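Eigenkörpermaske und Tiefenrauschen: Gil-soo Tak über die Wahrnehmung am Handgelenk

Die Greifsoftware Temeo wird seit gut zwei Jahren bei Skikia entwickelt, zunächst als Ableger einer Bibliothek für Bahnplanung, inzwischen mit eigenem Release-Zyklus. Version 4 soll im Oktober an die Anwender gehen. Gil-soo Tak verantwortet darin die Module für Wahrnehmung und Bewegungsregelung. Das Gespräch fand am Entwicklungsstandort Stevimholm statt und drehte sich fast ausschließlich um ein Thema, das in der Dokumentation bislang auf anderthalb Seiten abgehandelt wird: den Umgang der Software mit Bilddaten aus einer Kamera, die am Handgelenk sitzt und deren Blickfeld zu einem erheblichen Teil vom Greifer selbst belegt ist.

Tak beginnt mit dem Datenpfad. Die Kamera liefert Farbbilder, aus denen ein Netz eine relative Tiefe schätzt; die metrische Skalierung erfolgt über die bekannte Kinematik. „Der Greifer ist für uns der Maßstab“, sagt Tak. „Seine Geometrie kennen wir aus dem CAD-Modell, die Gelenkwinkel aus den Encodern. Wenn ich weiß, wo im Bild eine Fingerkante liegen muss, kann ich daran die Tiefenschätzung verankern.“ Voraussetzung dafür sei eine Eigenkörpermaske, also eine pixelweise Zuordnung, welche Bildbereiche zum Roboter gehören und welche zur Umgebung.

In Version 3 wurde diese Maske gerendert. Das Modell des Greifers wurde mit den aktuellen Gelenkwinkeln in die Kameraebene projiziert, anschließend um einen festen Saum erweitert und aus dem Bild herausgeschnitten. Das Verfahren ist einfach und schnell, hat aber zwei Schwächen. Die erste ist die Kalibrierung zwischen Kamera und Handgelenk. Schon kleine Verdrehungen der Halterung verschieben die projizierten Kanten. Die zweite betrifft die Latenz. „Encoderwerte und Bild tragen unterschiedliche Zeitstempel, und bei schneller Bewegung passt die Maske dann zu einer Fingerstellung, die es so im Bild nicht gibt“, sagt Tak. „Wir haben den Saum immer breiter gemacht, bis wir die Hälfte der Information weggeworfen haben, die wir beim Zugreifen gebraucht hätten.“

Version 4 kombiniert deshalb zwei Quellen. Die gerenderte Maske dient nur noch als Vorwissen und wird zusammen mit dem Farbbild in ein kleines Segmentierungsnetz gegeben, das die Grenze korrigiert. Trainiert wurde es mit 2.033 von Hand annotierten Bildern, dazu kommt ein synthetischer Anteil, dessen Größe sich von Build zu Build ändert. Die Handannotation hält Tak für den eigentlichen Aufwand. Vor allem die schmalen Zwischenräume zwischen benachbarten Bauteilen seien fehleranfällig, dort entscheide die Annotation über wenige Pixel, ob der Planer freien Raum sieht oder ein Hindernis. 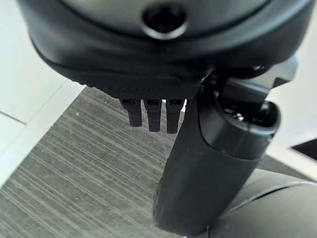 Skikia – Abteilung Wahrnehmung und Regelung, Standort Stevimholm

Am schwierigsten sind nach Taks Angaben dunkle Greiferteile vor dunklen Gegenständen. Reicht ein schwarzer Finger bis an den Bildrand und trifft dort auf ein ebenfalls dunkles, gerundetes Objekt, bleibt vom Helligkeitsübergang kaum etwas übrig. Ein reines Kantenverfahren schlage das Objekt dann dem Finger zu. „Damit verschwindet ein Hindernis in der Maske, und zwar ohne Fehlermeldung. Das ist der unangenehmste Fall, den wir haben“, sagt Tak. Der umgekehrte Fehler, bei dem ein Stück des Fingers als Umgebung gilt, sei dagegen leicht zu erkennen: Der Planer meldet eine Kollision in unmittelbarer Nähe und hält an.

Abhilfe schafft eine Unsicherheitskarte, die das Netz neben der Maske ausgibt. Pixel mit hoher Unsicherheit werden weder dem Greifer noch der Umgebung zugeordnet und gehen mit erweitertem Volumen in die Kollisionsprüfung ein. Der Planer darf solche Bereiche durchfahren, muss aber die Geschwindigkeit senken und nach der nächsten Aufnahme neu bewerten. Der Schwellwert ist konfigurierbar. Tak rät davon ab, ihn zu verändern, solange keine eigenen Messreihen vorliegen.

Ein zweiter Problemkreis sind gerichtete Texturen. Ein gestreifter Teppich, unter flachem Winkel aufgenommen, erzeugt viele parallele Linien, und die Merkmalsverfolgung kann entlang der Streifen kaum unterscheiden, um welchen Betrag sich die Kamera verschoben hat. „Das ist das Aperturproblem, Lehrbuchstoff“, sagt Tak. „Quer zu den Streifen ist die Schätzung sehr gut, längs dazu driftet sie. Wenn die Kovarianz das nicht abbildet, glaubt der Filter beides gleich stark.“ In Temeo wird die Kovarianz daher je Bildregion aus der Gradientenverteilung berechnet. Liegt irgendwo im Blickfeld eine gerade Grenze zwischen zwei Belägen, etwa zwischen Teppich und hellen Fliesen, wird sie als Linienmerkmal gesondert geführt. Sie behebt die Mehrdeutigkeit nur dann, wenn sie nicht parallel zu den Streifen verläuft. Helle, einfarbige Flächen liefern dagegen fast keine Merkmale; die Software stützt sich dort auf die Kinematik und weitet die Unsicherheit mit der zurückgelegten Strecke auf.

Die Regelung selbst ist zweistufig aufgebaut. Ein innerer Regelkreis läuft mit 400 Hertz auf den Gelenkreglern und kennt keine Bilddaten. Der äußere Kreis verarbeitet Maske, Tiefe und Unsicherheitskarte und gibt neue Sollposen vor, sobald ein Ergebnis vorliegt. Eine feste Taktrate für den äußeren Kreis gibt es nicht mehr. „Früher haben wir auf einen Takt gewartet und dabei alte Bilder verarbeitet“, sagt Tak. „Heute nimmt der Regler das jüngste Ergebnis, liest den Zeitstempel und rechnet die Bewegung seit der Aufnahme heraus.“ Vom Auslösen der Kamera bis zur neuen Sollpose vergehen auf der Referenzhardware im Mittel 94 Millisekunden, davon entfällt der größte Teil auf die Tiefenschätzung. Tak hält den Wert für brauchbar, solange sich die Gegenstände nicht bewegen. Für bewegte Objekte sei er zu hoch.

Zur Absicherung führt die Abteilung eine Regressionssuite mit 108 aufgezeichneten Sequenzen. Jede Änderung am Masken- oder Tiefenmodul muss sie durchlaufen, bevor sie in den Hauptzweig gelangt. Verglichen werden die Lage der Maskengrenze, die Drift der Kamerapose und die Entscheidung des Planers. Die letzte Größe wurde erst nachträglich aufgenommen. Ein Update hatte die Maskengüte im Mittel verbessert und gleichzeitig dazu geführt, dass der Planer in mehreren Sequenzen unnötig anhielt. „Der Mittelwert war besser, das Verhalten schlechter“, sagt Tak. „Wir hatten schlicht die falsche Größe gemessen.“

Die Werkzeuge rund um die Suite stammen teilweise aus dem Projekt Wang, einem internen Vorhaben zur Aufzeichnung und Wiedergabe von Sensordaten. Es erlaubt, eine Sequenz bildweise abzuspielen und dabei einzelne Module auszutauschen. Ein Entwickler kann so die Maske aus Version 3 gegen die aus Version 4 stellen, ohne den Arm in Betrieb zu nehmen. Einschränkungen gibt es bei allem, was auf die Regelung zurückwirkt: Sobald der Planer anders entscheidet als in der Aufzeichnung, passen die folgenden Bilder nicht mehr zur Bewegung. Die Wiedergabe wird an dieser Stelle abgebrochen und der Zeitpunkt protokolliert. Ein Simulator, der ab dort übernimmt, ist vorgesehen, wird aber nicht Teil der kommenden Version sein.

Auf die Frage nach der Kalibrierung verweist Tak auf eine Änderung, die in den Versionshinweisen leicht zu übersehen sei. Die Transformation zwischen Kamera und Handgelenk wird künftig im Betrieb nachgeführt, anhand der Abweichung zwischen gerenderter und korrigierter Maske. Die Nachführung ist langsam eingestellt und in Betrag und Winkel begrenzt. Wird die Grenze erreicht, fordert die Software eine vollständige Neukalibrierung an und sperrt bis dahin alle bildgestützten Bewegungen. „Eine Halterung, die sich so weit verstellt hat, ist ein mechanisches Problem“, sagt Tak. „Das soll die Software melden und nicht wegrechnen.“

Offen ist noch die Schnittstelle für fremde Greifermodelle. Derzeit erwartet Temeo ein vollständiges Gelenkmodell mit geschlossenen Oberflächen, was bei zugelieferten Konstruktionsdaten selten gegeben ist. Fehlende Flächen führen beim Rendern zu Löchern in der Maske, die das Segmentierungsnetz nur zum Teil schließt. Ein Prüfprogramm, das solche Modelle vor dem Import bewertet, liegt als Vorabfassung im Repository. Wer es einsetzt, muss die Toleranzen vorerst von Hand in die Konfigurationsdatei eintragen.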